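Vundholm Marnari 20 Battery Pack for Rental Karts

If you have ever stood in a pit lane on a busy afternoon, waiting on one last kart to finish charging while a birthday party lines up at the gate, you will know why we wanted a better pack. The Marnari 20 slides in from the left side and locks with a single lever, so a swap is a one-person job — no hoist needed.

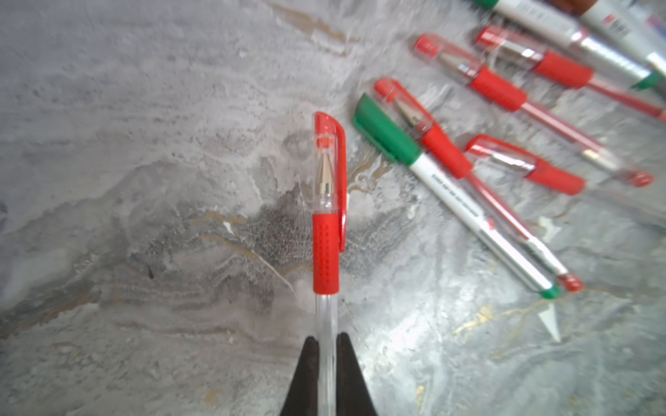 Vundholm Track Equipment — Parts & Batteries Department

Each pack weighs 69 pounds and comes with a charging lead, two mounting rails and a printed service log. It fits every Clondeo chassis with the wide side pod, and we're happy to check older frames for you before you order. The warranty runs for 400 charges. Orders of 8 packs or more ship free, and Eirlys Harries at the parts desk will gladly talk you through the rest.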